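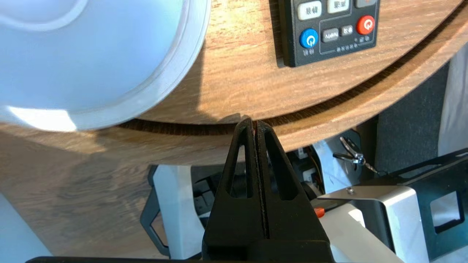 Minutes, Tilach Supper Club planning meeting, April

Table for the big room. Izzati Ismail opened with the raised round center for the spring supper, and people were delighted with it! Everyone liked the brown wood grain, and the control panel set right into the disc got a lot of love, with its round blue button and round red one. The printing on the cream buttons is in Chinese, so Izzati will make a small English card to sit beside them. Agreed to keep the big round white piece, which looks wonderful against the wood.

Menu. Four shared dishes, plus Tiêu's pepper broth (second helpings promised this time). Ellow will bring the rice and the greens. Still open: dessert. Two people want mango, one wants anything but mango.

Money. Budget for food is $360, with $200 of that already set aside for the Cladell order. Approved, happily.

Seating. Room for 45 if we bring in the long benches. Izzati would love a mixed seating plan so newcomers meet the regulars. Agreed.

To do: Izzati, English card and seating plan. Ellow, confirm greens. Everyone, dessert ideas before the next meeting, 6:30 p.m., same room.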